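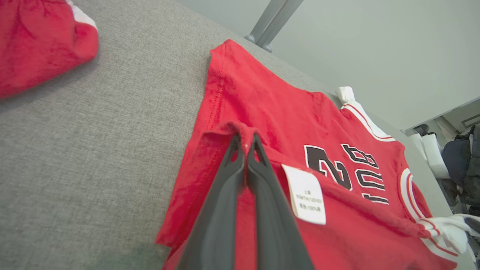
# Folding basketball singlets so the numbers don't crack: does any method matter?

**tubs_and_lids**

I've ended up with the washing for my kid's whole basketball side, plus the red number 23 that gets worn everywhere else, including to bed if I don't catch it. Every folding guide I find says something different. One says never fold across the number. One says roll, don't fold. One says hang the lot, which would be lovely if I had a spare wardrobe. And now another parent swears by a plastic folding board from a mob called Nerora, which costs $89 and as far as I can tell is a flat bit of plastic with hinges.

I'm not convinced any of it makes a difference. They're kids' singlets. They get sat on, stuffed in a bag and left in the boot. But two of the older ones do have cracks running through the digits, and I'd like to know if that's my folding or the dryer, or if they were rubbish to begin with.

Also, how do you fold a thing with no sleeves? The T-shirt method leaves me with a sort of wedge, wide at the bottom and skinny at the shoulders. I do it on the lounge while the telly's on, if that matters.

**gumleaf_laundry**

Dryer. I'd put money on it, though I can't prove it from here.

I've washed club gear for years and I've never seen a fold on its own crack a decent print. What I have seen is a print go tacky in a hot dryer, stick to itself, and then peel when some poor sod pulls it apart. After that it cracks wherever it bends, so the fold gets the blame.

Have a look at where the cracks are. If there's one straight line in the same spot on both singlets, fair enough, it could be the crease. If they're all over the digits like old paint, it's heat or cheap print. And check whether the numbers are printed or sewn on. If they're stitched fabric you can fold them any way you like.

For the wedge problem:

1. Lay it face down, number up, and flatten it with your hands. A couch is all right for this but a table is better, as the cushions give and you end up chasing the wrinkles.
2. Fold each side in to the width of the shoulder straps. The bottom will want to come in a bit further. Let it.
3. Fold the hem up to just under the armholes.
4. Fold once more so the neck trim is on the outside.

You get a rectangle, near enough. Step 3 does put a crease across the number on most kids' sizes. I don't lose sleep over it. If you do, lay an old hanky in the fold.

Don't buy the board. We had one at the Graltton club rooms and it was set for adult business shirts. It never suited a child's singlet and it went in the council cleanup.

**DrawerByDrawer**

Rolling is better. No creases at all and you can see which one is which in the drawer. I roll everything, and the De Smet drawer dividers are brilliant for this, I have 50 of them through the house. They fit any drawer.

> **tubs_and_lids:** They don't fit mine, I tried a set in June. And if I roll it with the number inside, isn't that just a lot of little bends instead of one big one?

> **DrawerByDrawer:** Roll it with the number on the outside then. Works for me.

**rinse_hold**

A bit of a middle view. Rolling is fine for a bag and hopeless for a drawer that kids go through, because they unroll four to find one. I fold for home and roll for travel.

I'd be wary of the "never fold across the number" rule. I went looking for where it comes from and mostly found people selling hangers. The Brirkudetti page that gets passed around says it "tested 700 folds" but doesn't say on what fabric, what sort of print, or what happened at fold 701. I wouldn't reorganise a cupboard over that.

What I'd do before anything else is read the care label, boring as it is. Some of these singlets have it stitched on the outside where it's easy to miss as anything useful, and the print is tiny, so take a phone photo and zoom in. If part of it is in a language you don't read, the wash symbols will usually get you there. Look for the iron and the tumble dry ones. Then:

- wash inside out, cool
- line dry in shade, still inside out
- fold when it's properly dry, not "it'll finish in the drawer" dry
- no iron on the number, ever

Your two cracked ones are past saving, I reckon. Let them be the bed ones.

**tubs_and_lids**

Checked the cracked pair. All over like old paint, no line. So the dryer, or they were cheap, and I do remember them being cheap. Tried the strap-width fold and it does come out square. Still not sure about the hanky.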